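Molduras: o regresso

Novembro de 2025

Na última edição prometemos que o assunto das molduras ficava arrumado antes do fim do ano. Continua por arrumar, mas já anda em cima da mesa, o que nesta casa conta como progresso.

Para quem chegou agora: em abril herdámos da loja Troncoso um lote de 24 molduras e um saco de ferragens que não serve em nenhuma delas. A Zoila Espinoza propôs usá-las na exposição do corredor. Toda a gente achou bem, sobretudo quem não ia montar nada.

A cor de laranja foi a primeira a sair da caixa. O Henok Abdella diz que é a cor certa para fotografias frias, com muito azul e muita janela. A Sylvie Hiebert diz que é a cor dos cones de obras. Ficou a laranja, por dois votos contra um, sendo o segundo voto também do Henok. 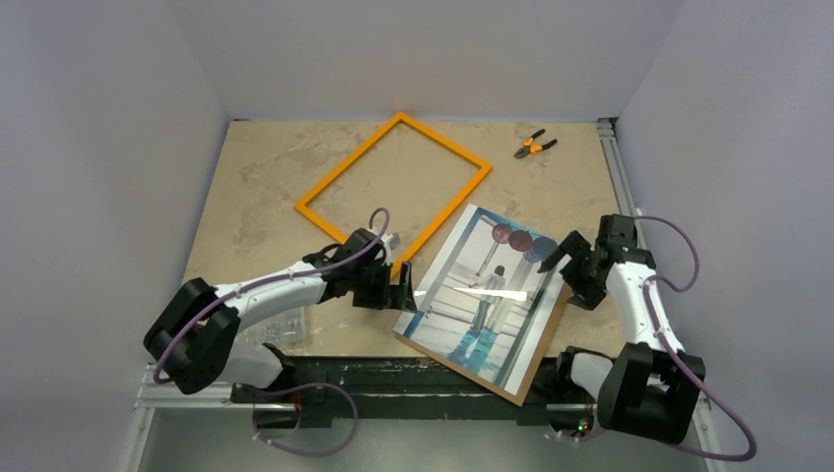
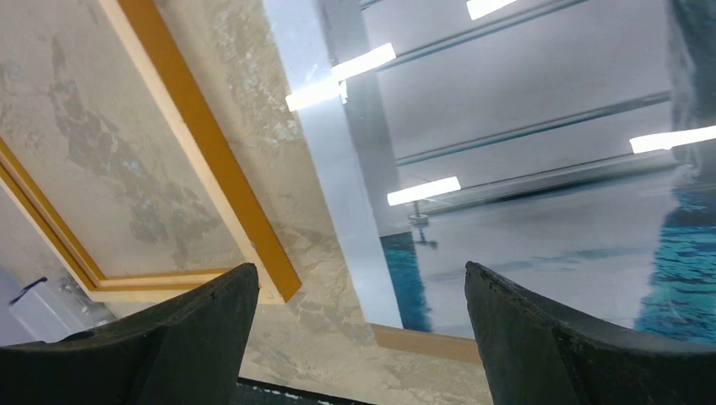 Clube de Fotografia Brinholm | Secção de Montagem e Exposições

O alicate de cabos laranja e pretos combina com a moldura por puro acaso, embora já haja quem reclame o mérito. Serve para dobrar as patilhas, trabalho que se faz devagar e com a fotografia bem longe das garras do dito. Quem tiver um alicate mais pequeno em casa, traga-o. Quem tiver levado o nosso, traga-o também.

Faltam ainda passe-partouts, e o orçamento é de 159 euros, dos quais 100 já têm destino (fio, ganchos e uma dívida antiga à papelaria). Provas para a exposição: no máximo 2 por sócio, já coladas em suporte rígido e com o nome atrás, legível. Entregas ao Gemechu Bogale, que não aceita rolos.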